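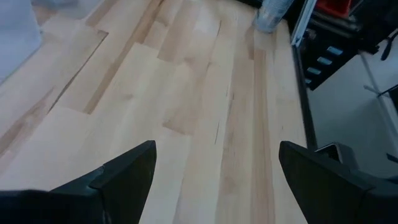 4.2 The table as a reason to stay

We turn now to the part of the study we had looked forward to most, and which, we are happy to say, gave us more to think about than we had bargained for. The questionnaire sent out in March reached 2,105 households in the towns of Wolldale and Hunercombe, and a good many of those who wrote back used the blank space on the last page to tell us about their tables. We had asked only where the household usually ate its evening meal. What came back were accounts of sanding and oiling, of scratches left by children now grown, and of one long quarrel over a tablecloth that had to be continued on a separate sheet.

It seemed to us that these remarks deserved a reading of their own. Earlier work on shared meals has mostly treated the table as a given, a flat place on which food is set down, and has put its effort into asking who sits there and how often. That is a perfectly sensible way to begin, and we did much the same in our first section. Yet the people in our study talked about the surface itself with a warmth that we rarely saw when they talked about the menu – and they did so without any prompting from us.

Wood came up again and again. Respondents with a wooden table tended to describe it by how it felt under the hand, while those with glass or a painted top were more likely to talk about how it looked to visitors. Light-colored wood laid in long, narrow staves, the butcher-block pattern shown in Figure 3, was a favorite subject. Several people told us that they had first bought such a top for cutting and rolling dough and had then drifted into eating at it too. One woman in Hunercombe wrote that her family owned a "proper" dining table in the next room and had not sat at it for a birthday, a holiday or anything else in years. The block top in the kitchen was where the bread was, she explained, and so that was where everybody ended up.

We followed up on these comments through the meal diaries, of which 153 were kept to the end. Diary keepers noted when each person sat down, when each person got up, and what was done at the table once the plates had been cleared. This last item turned out to be the richest. Homework, mending, card games, seed sorting and the paying of bills all appear in the diaries, frequently with one or two people still finishing a cup of tea alongside. In homes where the surface was looked on as hard-wearing, the meal had a way of running into the evening with no clear break. Where it was looked on as delicate, the cloth came off, the chairs went in, and people scattered to other rooms.

Three of the diary keepers were kind enough to let us visit, and Ekaette Isah spent a long afternoon in each home. Her notes from these visits are full of small matters that would never have found a place on a form. In one house the oldest son had a habit of running his thumb along the joints between the boards while he talked, and his grandmother, who had done the same at her own mother's table, scolded him for it fondly. In another, a ring left by a hot pan was pointed out to her as the spot where the youngest daughter sits.

It would be unwise to make too much of this. Families who enjoy one another's company may well pick sturdy tables, and the table may then get credit it hasn't earned. Brinkmann, where we carried out the pilot interviews, is a village with a strong tradition of home baking, and we can't rule out that our interest in kitchen surfaces was shaped by those early talks. The Wondlow archive of household letters, which we discuss in the next section, helps a little on this point, as it reaches back to a time when few of the writers had any choice of table at all. Even there, we found people fussing over the boards they ate from, and complaining bitterly when a new lodger set down a wet bucket on them.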